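Rarkach 卓上片付けセット 設置・使用ガイド
4. 天板の片付け(毎回の作業後)

更新:2021年9月10日

この章は急ぎ版。細かい話は7章に回した。まずは天板の上を空けること。

4-1 用意するもの

・Closum の浅型ビン(白、417番)
・底に敷く布またはペーパーパッド 1枚
・乾いたふきん 2枚
・Meltier の中性クリーナー(100倍にうすめて使用)
・袋とめクリップ あれば

4-2 ビンの置き方

1. ビンを天板の左側に置く。縁から10cmは内側へ。はみ出すと肘で落とす。
2. 敷き布を折って底に入れる。広げたままだと隅が浮く。
3. 開口部は上向き。ふたは使わない。
4. ぐらつきを確認。ぐらつくなら天板の水平を先に直すこと(2章)。

注意:ビンに水気のあるものを直接入れない。敷き布が吸ってしまい、においの元。 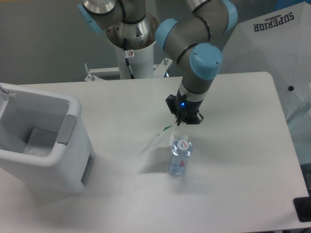 片付けの順番は、軽いもの、立っているもの、最後に拭き。逆にするとたいてい二度手間になる。軽いものの代表が透明の袋で、白い天板ではほんとに見えない。くしゃっとなったままボトルのそばに置かれていると、折り目の筋と端の細い緑の帯くらいしか目印がないので、目だけに頼らず手のひらで天板をなでて探すこと。袋を先、ボトルは後。ボトルから動かすと袋を引きずることがある。

4-3 手順

1. 袋を集める。中身が残っていないか、口を開けて確認。
2. 空の袋は空気を抜いて四つ折り。クリップでとめる。とめない場合はビンの底側に差し込んでおく。
3. ボトルのキャップを締める。締まっているように見えても一度回す。
4. 飲みかけのボトルは作業台に残さない。持ち帰るか、飲み物用の棚へ。
5. 空のボトルはキャップとラベルをはずし、地域の分別にしたがう。
6. 小物をビンに移す。重いものが下。敷き布の上に静かに置く。
7. 天板が空いたら、うすめたクリーナーをふきんに含ませて拭く。天板に直接スプレーしない。
8. 乾いたふきんで仕上げ。5分置いてから次の作業へ。

注意:熱湯は使わないこと。天板の縁のシールがはがれる。
注意:クリーナーの原液をビンの中に使わない。白い樹脂がくもる場合がある。

4-4 メモ

・白い天板に白いビン、白い布。夕方は影がないと境目がわかりにくい。手元灯をつけて作業。
・袋が何枚も出る日は、ビンをもう一つ用意して袋専用にするのが早い。Wike の折りたたみ型でも可。ただし敷き布のサイズが合わないので、切って使うこと。
・ボトルは立てて置く。寝かせると転がるし、キャップがゆるいとと漏れる。
・敷き布は週1回交換。汚れたらその場で交換。4月版には「月1回」と書いてあるが、あれは古い。

4-5 うまくいかないとき

ビンがすべる:底と天板の両方を乾拭き。それでもすべるなら滑り止めシートを敷く。
拭きあとが残る:クリーナーが濃い。うすめ直して、水拭きを1回はさむ。
袋が静電気で手につく:指先を軽くしめらせる。冬場に多い。
ビンに入りきらない:積み上げない。縁より上に出たら分けること。

交換用の敷き布は付属品表の10ページ参照。ビンの洗い方は次章にのせてあるので、そちらを確認してくだい。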